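Spieleausleihe Oren
Thread

1/16
Ab Montag stehen im Lesesaal der Spieleausleihe Oren wieder die gedruckten Laufspiele auf Papier zur Verfügung. In diesem Thread informieren wir über Bestand, Ausleihe und die Regeln am Spieltisch. Rückfragen bitte unter dem jeweiligen Beitrag stellen.

2/16
Der Bestand umfasst derzeit 156 Spielpläne auf Einzelblättern. Es handelt sich überwiegend um Würfellaufspiele mit nummerierten Feldern, darunter Ausgaben in deutscher, polnischer, türkischer und chinesischer Sprache. Die Blätter sind im Katalog unter dem Stichwort »Laufspiel, Papier« verzeichnet.

3/16
Die Mehrzahl der Blätter stammt aus der Sammlung D'Amico, die uns im Februar übergeben wurde. Die Erschließung ist noch nicht abgeschlossen. Blätter ohne Signatur können vorerst nur vor Ort gespielt und nicht nach Hause entliehen werden.

4/16
Zur Ausleihe: Ein Spielplan wird stets in der Mappe ausgegeben und ist in der Mappe zurückzugeben. Bitte nicht rollen, nicht falten und nicht laminieren. Die Leihfrist beträgt drei Wochen, eine einmalige Verlängerung ist möglich, sofern keine Vormerkung vorliegt.

5/16
Zu jedem Plan gehört auf Wunsch ein Beutel mit Spielfiguren und einem Würfel. Der Inhalt ist auf dem Anhänger vermerkt. Wir bitten darum, ihn vor der Rückgabe mit dem Anhänger abzugleichen. Fehlende Teile melden Sie bitte am Tresen, eine Gebühr wird beim ersten Mal nicht erhoben.

6/16
Am Spieltisch gilt seit dem Winterhalbjahr: Gewürfelt wird in die Metallschale. Die Schale steht neben dem Plan, mit etwas Abstand zum Blattrand. Ein Würfel, der die Schale verlässt, zählt nicht und wird erneut geworfen.

7/16
Diese Regelung dient dem Schutz der Blätter. Papierpläne ohne Trägerkarton verrutschen leicht, und bei einem verschobenen Plan ist die Stellung der Figuren oft nicht mehr zweifelsfrei festzustellen. Aus demselben Grund bitten wir, die Unterarme nicht auf dem Blatt abzulegen.

8/16
Der Spieltisch im Lesesaal:

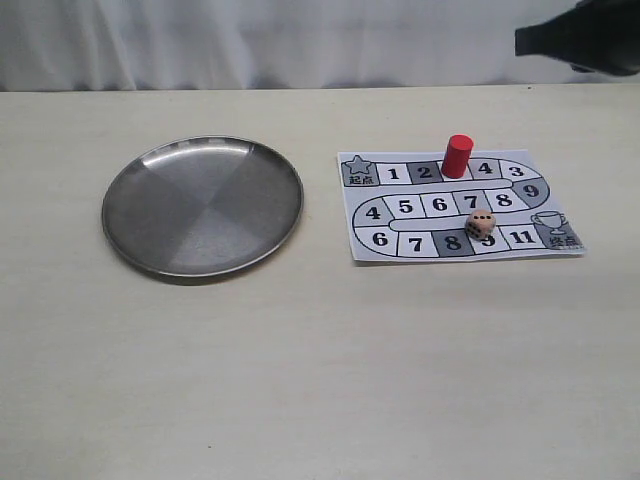
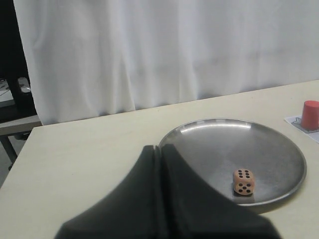
Erstes Bild: Metallteller und Spielplan mit dem Startfeld 起点. Zweites Bild: der Würfel in der Metallschale, oben die Sechs.

9/16
Zum Lesen fremdsprachiger Pläne: 起点 bezeichnet das Startfeld. Gezogen wird in der Reihenfolge der Zahlen, auch wenn die Bahn in Windungen verläuft. Eine Übersicht der häufigsten Feldbezeichnungen in den vier Sprachen des Bestands liegt am Tresen aus und kann kopiert werden.

10/16
Bei Plänen ohne beiliegende Anleitung wird nach unserer Hausregel gespielt. Jede Figur beginnt auf dem Startfeld. Gezogen wird um die gewürfelte Augenzahl. Eine Sechs berechtigt zu einem weiteren Wurf, höchstens jedoch zu zweien hintereinander. Das Zielfeld muss nicht mit genauer Augenzahl erreicht werden.

11/16
Mehrere Figuren dürfen auf demselben Feld stehen. Geschlagen wird nicht. Gruppen, die lieber mit Schlagen spielen möchten, einigen sich darüber vor dem ersten Wurf. Diese Ergänzung nehmen wir auf mehrfachen Wunsch aus dem Seniorenkreis auf.

12/16
Aus dem Jahresbericht: Im vergangenen Jahr verzeichnete die Spieleausleihe 2.866 Entleihungen, davon entfielen 1.749 auf Brett- und Laufspiele. Der übrige Anteil verteilt sich auf Karten- und Geschicklichkeitsspiele sowie auf Puzzles. Der vollständige Bericht liegt im Lesesaal aus.

13/16
Für Schulen und Kindertagesstätten: Klassensätze können über die Zweigstelle Urkedow bestellt werden. Ein Klassensatz besteht aus acht gleichen Plänen nebst Figuren und Würfeln. Bitte rechnen Sie mit einer Bearbeitungszeit von zehn Werktagen. Bestellungen per Direktnachricht können wir nicht entgegennehmen.

14/16
Unsere Partnereinrichtung in Cisville gibt einen eigenen Laufspielplan mit Motiven aus der Stadtgeschichte heraus. Die Auflage beträgt 1.000 Blatt. Ein Teil davon wird bei uns kostenlos abgegeben, ein Blatt je Haushalt, solange der Vorrat reicht.

15/16
Hinweis zur Reinigung: Metallschalen bitte nur mit dem trockenen Tuch auswischen. Spielfiguren und Würfel werden von uns gereinigt. Getränke sind im Lesesaal weiterhin ausschließlich an den Stehtischen im Vorraum gestattet, dies gilt auch für verschließbare Flaschen.

16/16
Der Spieltisch ist während der Öffnungszeiten ohne Anmeldung nutzbar. Gruppen ab sechs Personen melden sich bitte am Vortag telefonisch oder am Tresen an. Die Mappen mit den chinesischsprachigen Plänen werden auf Nachfrage aus dem Magazin geholt, letzte Bestellung jeweils um 16.30 Uhr.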